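Equipment Requests: Questions We Keep Getting
Trollville site, folding and textile handling

These answers cover the grippers we have and the ones people want us to buy. Send anything missing to Songül Uysal before the September budget round closes.

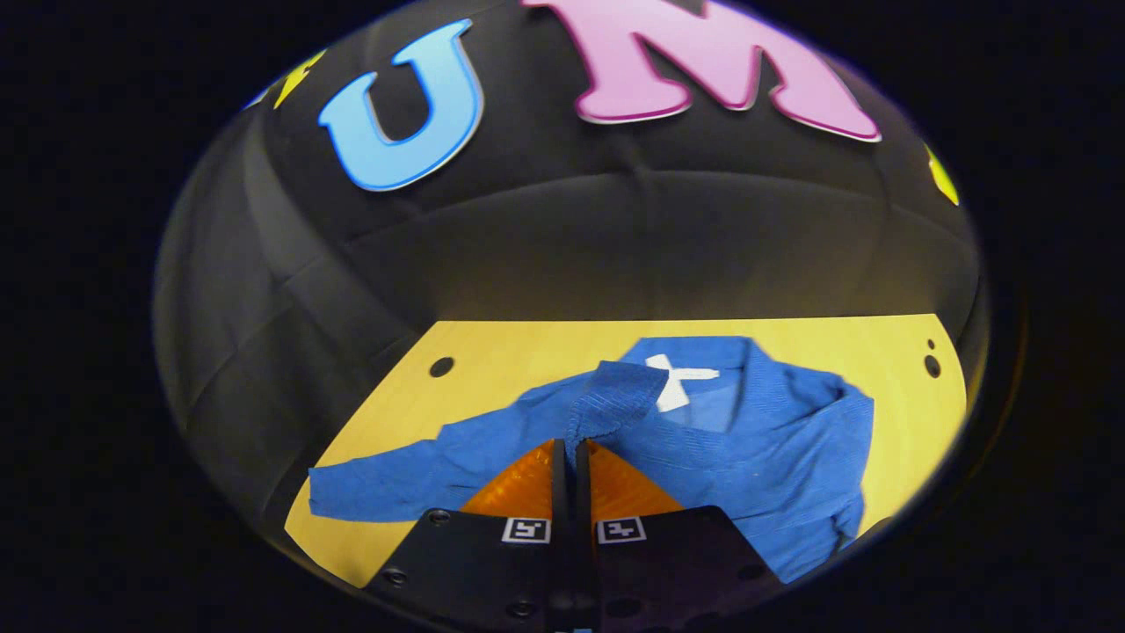
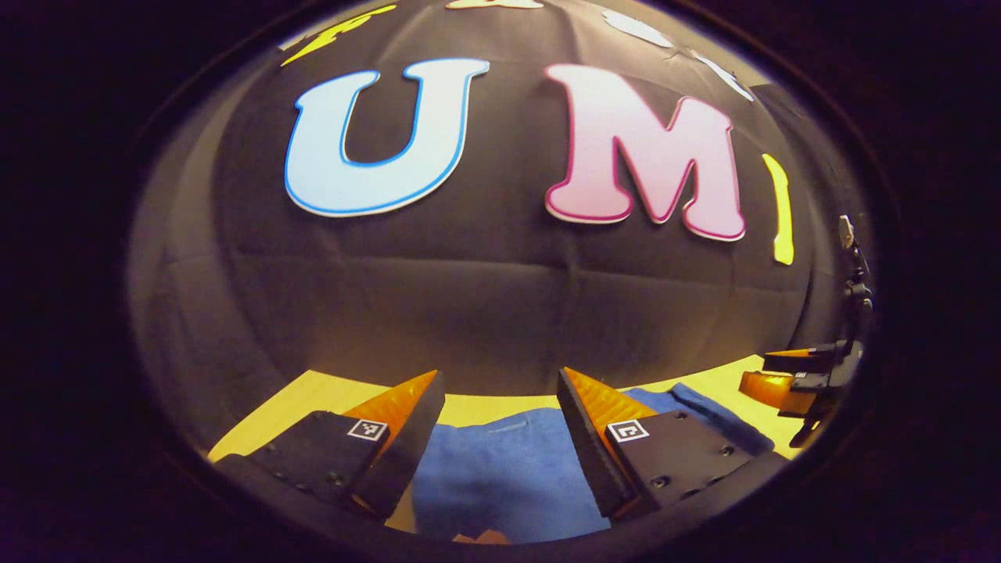

Orange-fingered grippers and blue cloth on the yellow work surface.

Why are we still using hand-held grippers when Hanrahan will sell us a full folding cell?

The Hanrahan quote is for a machine that folds flat towels at a steady rate. We asked twice what it does with a button-up shirt with the sleeves every which way, and got the towel video both times. Until someone shows us a collar and a placket being handled, the cell stays off the list.

What does a hand-held unit cost us?

The last pair came in at $484 per unit, before fingers. Ask for the price with fingers. Suppliers like to leave them off the first page.

How long do the soft fingers last?

Prendari's sheet says 300 hours. Ferhat Sarıgül kept a log on ours and swapped the first set at 87. He may have been hard on them, but budget from his number until we have a better one.

Can I order fingers from another supplier to save money?

You can ask. Check the mounting plate first. Last year we bought a bag of cheaper ones that didn't match the screw pattern, and they are in a drawer if you want to look at them.

Do we need the printed square markers on the plates?

Yes. Budget for spares, and don't let a vendor charge you for a "marker calibration package." Elif Naz Gökçe prints ours.

How many units should a new station have?

Two, plus one on the shelf. The Roravine proposal asks for 4 per station and doesn't say who would be holding the other two.

Will this pay for itself?

We don't know. The payback chart going around assumes every garment takes the same time, and a crumpled shirt doesn't take the same time as a dish towel. Niloufar Rahimi has asked for the spreadsheet behind it. If your request leans on that chart, expect it to come back.

Can we rent before buying?

For arms and full cells, yes, and we prefer it. Read the return shipping clause. For hand-held units the rental rates are silly, so just buy.

Who signs off?

Hacer Aksoy, for anything with a motor in it. Fingers, screws and cable clips go on the normal supplies form.

Related
Supplies form: what counts as a consumable
Finger wear log, template
Vendor demo checklist
Notes from the Hanrahan call
Storage and shelf space at Trollville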